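Search this site Search Go

Shared Kitchen and Dining Area — Inspection Checklist with Comments

Plitthorpe House, ground floor
Inspected by: Rehema Mollel
Checked against last sheet by: Hanyu Yin

1. Fridges
Both fridges reading below 5 degrees. Door seal on the left one is splitting at the bottom corner. PASS, seal to be ordered from Tenska.
Comment: Undated tubs on the middle shelf again. Thrown out. Please write a date on anything you open.

2. Hot water and sinks
Hot tap runs hot within a minute. Hand-wash basin has soap but the paper towels had run out. FAIL, refilled during visit.

3. Electrical
Kettle, toaster and microwave all have current test stickers. The extension lead behind the toaster has been taken away and should not come back. Job 457 raised for a second double socket. PASS with action.

4. Fire
Blanket on its hook, pull tabs clear. Extinguisher gauge in the green. The door to the corridor was wedged open with a chair — this is a fire door and it was noted last time too. FAIL.
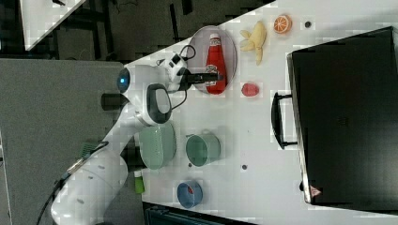 Section 5: Tables, Crockery and Sauces

5.1 Plates free of chips and cracks. Two side plates had chipped rims and went in the bin. PASS.

5.2 Sauce bottles. Ketchup on its side on a plate. Bottles should be stood upright with the lid shut and wiped round the neck at the end of the day. Check the label, as some sauces need to go in the fridge once opened. ACTION.

5.3 Table tops wiped with the Sellov spray, left for the time given on the bottle, then dried. Spray was in the cupboard but the cloths were not colour sorted. ACTION.

6. Floor and waste
Floor sound. One lifting tile by the back door, taped for now. Food bin has a lid and a working pedal. PASS.

Comment from H. Yin: The tile has been taped since the spring. Can Lill look at it when they come for the socket?

Score is not carried forward. Items 2 and 4 to be looked at again at the next visit.

Filed under: Health & Safety > Kitchens > Checklists
Last updated: 27 November 2018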